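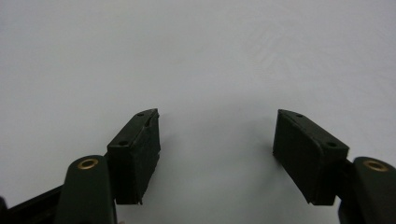 Ticket 3611
Subject: Scanner believes we own 3000 of everything
Requester: Sushil Kanaujia, stockroom, Zwahlen
Assigned to: Verena Hämmerli, Kuseo support
Opened: 23 Feb 2026
Priority: High (set by requester)
Priority: Normal (set by support)
Priority: High (set by requester)

Sushil Kanaujia wrote:
When I scan a bin in the sewing notions aisle, Kuseo opens the right item and then fills in 3000 as the quantity. I have not typed 3000. I have never wanted 3000 of anything. It doesn't happen on every scan, and it doesn't happen while I am watching for it. We now own, on paper, 3000 left-handed pinking shears, and purchasing has congratulated me on the stock level. Scanner is the Endia with the yellow trigger. Please advise.

Verena Hämmerli wrote:
Thanks for the report. Could you confirm the app version, and whether the same thing happens with your other scanner? Please also log out and log back in. I know. I have to ask.

Sushil Kanaujia wrote:
Logged out, logged in. Still rich in shears. App version is whatever it updated itself to during my lunch. The other scanner is in the cutting room with Mirjam Danzer and will not be released without a signature.

Verena Hämmerli wrote:
Understood. I pulled the log for your device. On the bad scans Kuseo gets two codes in quick succession, first the item and then a second string that it takes as a quantity. On the good scans it gets one. The app is doing what it was told, which I realize is a very support thing to say. What we need to find is who is telling it. Is there any other barcode near those bins? Posters, delivery notes, old price stickers, a packet of crackers?

Sushil Kanaujia wrote:
No crackers. There is the reorder card behind each bin. It has a barcode that purchasing scans when they want the standard order quantity. Before you ask, yes, the standard order quantity is 3000, because the cards were printed for buttons and then used for everything. But the card is BEHIND the bin. The scanner is in front. There is a bin in the way.

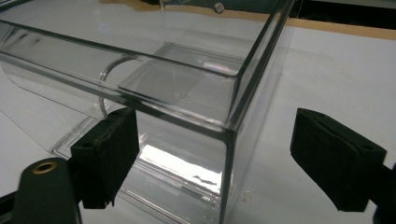

Verena Hämmerli wrote:
I think we are getting somewhere. A barcode scanner has no idea what "behind" means. It reads whatever bars it can make out, at whatever distance the optics allow, and the Endia has fairly long sight. An old cardboard bin would have blocked the card without anyone giving it a thought. A clear plastic one with an open top, where you can look through the walls and see the inner floor, blocks very little, and the thick edges add reflections that can make the scanner drop the code you wanted and go hunting for another. Are yours clear, and when did you get them?

Sushil Kanaujia wrote:
They are clear. They arrived in October. Meinrad Rainer ordered them so that we could "see the stock at a glance." The scanner has evidently been glancing too. This would also explain why it only goes wrong when a bin is nearly empty, which I had put down to spite.

Verena Hämmerli wrote:
That fits very well. A full bin hides the card. Please try this on one bin:

1. Take the reorder card out from behind it and put it in a drawer.
2. Scan the bin label with the trigger held down for a full second.
3. Repeat until bored.
4. Put the card back and do the same again.

If the 3000 comes back in step 4 and not before, we have our culprit.

Sushil Kanaujia wrote:
Did it. Card in drawer, no trouble at all, and I was bored very quickly. Card back, third pull of the trigger, 3000 darning needles. I said a word and Mirjam came over to see.

Note from Olesia Hrynyshyn, Kuseo (internal, made visible to customer by mistake):
This is the clear bin thing again. Can we PLEASE put it in the help pages. Also the app should not accept a quantity code within a second of an item code. I have been saying so since the haberdashery in the old building.

Verena Hämmerli wrote:
Please disregard the tone of the note above. The content is correct. Two things you can do today:

Turn the reorder cards face down, or move them to the shelf edge under the bin. Then open Settings, Scanner, and set "Pause between codes" to 2 seconds. It is off by default for reasons older than my employment.

If you have the time, replace the glossy labels on the bins with matte ones. Duvach makes a plain matte roll that fits your printer. Glare isn't the main fault, but it gives the scanner an excuse.

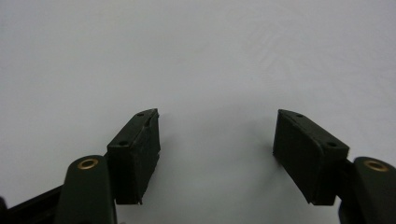
Pale gray surface, soft shadow toward the lower middle.

Sushil Kanaujia wrote:
Cards are at the shelf edge. Pause is set. I corrected 8 items by hand, including the shears, of which we have one pair. Meinrad would like it recorded that the bins are still a good idea. Matte labels are on order. I ordered a single roll and checked the quantity on the form before I sent it.

Verena Hämmerli wrote:
Recorded. I'll leave the ticket open until the labels are on, then close it as "configuration." Olesia has asked for a separate ticket about the one-second rule, so you may get an email asking whether this would be useful to you. Please say yes.

Sushil Kanaujia wrote:
Said yes. Labels are on and the scans look normal. Purchasing has asked where all the shears went.

Status: Solved
Category: Configuration, scanner, clear bins
Linked: Feature request, delay between item and quantity codes (O. Hrynyshyn)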